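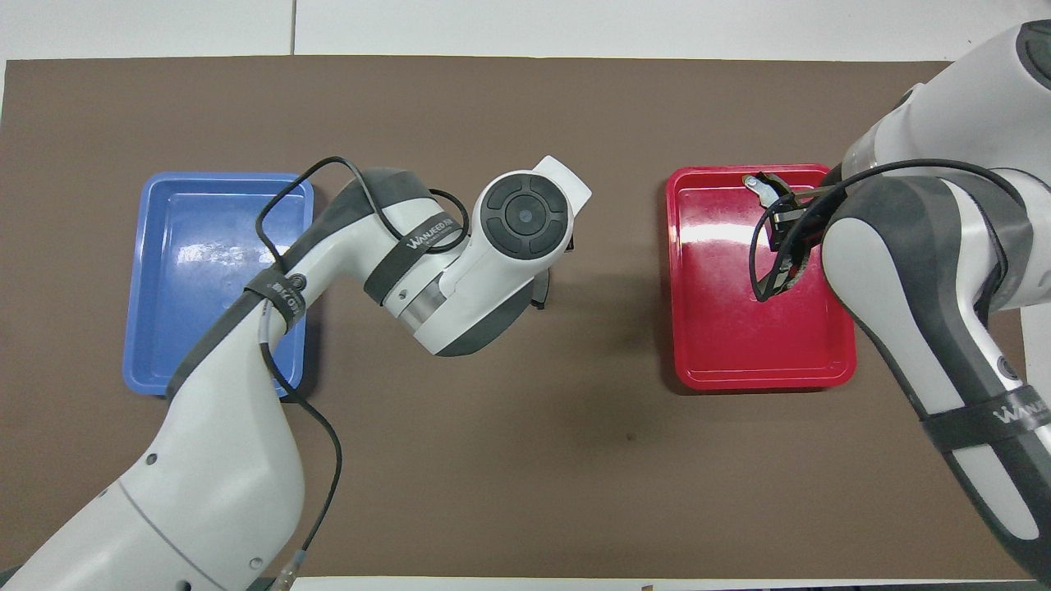 *Fig. 1. Blue tray and red tray on the brown mat.*

# Cleaning up a policyholder list: what we learned from 2,000 records

Group report by Mereana Nepia, Savvas Mavromatis and Máté Balogh
Supervisor: Diane Chan
Apr 11, 2018

## What we set out to do

Hostlow is a small mutual insurer that covers household contents and funeral plans, mostly for older customers. Its customer list has been moved between systems twice, and the people in the office told us they had stopped trusting it. Letters came back. Couples got two renewal notices, one each, for the same policy. We asked if we could have a piece of it to work on, and they gave us 2,000 records with the bank details and health answers taken out.

Our question was simple: how many of these records describe a person who is already in the list under another entry, and can we find them without reading every line?

## How we did it

Máté wrote the matching script, which we called Lollineck. It compares surname, date of birth, postcode and first line of address, and gives each pair of records a score out of 100. Exact matches on everything were easy. The fun started with the near misses! "Flat 2, 14 Idden Road" and "14B Idden Rd" may be one front door or two, and a surname such as Bárány turns up with both accents, with one, with none, and once with a question mark in the middle where the old system had given up.

Before scoring, we did the following:

- changed all letters to lower case and removed accents (in a copy, so the correct spelling was kept)
- wrote out "Rd", "St" and "Ave" in full
- put every date into the same order
- split joint names into two people

The date step took far longer than we had planned. Part of the list had the month first, and for any day up to the 12th there is no way to tell from the date alone. Savvas found that the policy number prefix shows which system a record came from, and that sorted it. We were very pleased with that afternoon.

To check the script we took 500 records and went through them by hand, two of us separately, then compared notes. Where we disagreed, Ernő Virág from the Hostlow office looked up the paper file.

## Results

Lollineck flagged 133 pairs in the full list as likely duplicates. In the hand-checked part it missed 7 pairs that we had found ourselves. Most of those were women who had changed both surname and address after marrying, so the only thing left to match on was the date of birth.

Twins were the opposite problem. Same surname, same birthday, same house – the script loves them. We added a rule that first names must share at least their first letter, which helped, though not with a Joan and a June.

## What we would change

We set the cut-off score at 80 because it looked sensible on a chart. With more time we would test several values properly. We would also like a phone number field, which Hostlow only began collecting last August.

Merging is a separate job and we left it alone. If two records are joined by mistake, somebody's policy could vanish from view, so every pair went back to Ernő as a list for a person to decide on.

## Who did what

Máté: script and testing. Savvas: dates and addresses. Mereana: hand checking, charts and most of the writing.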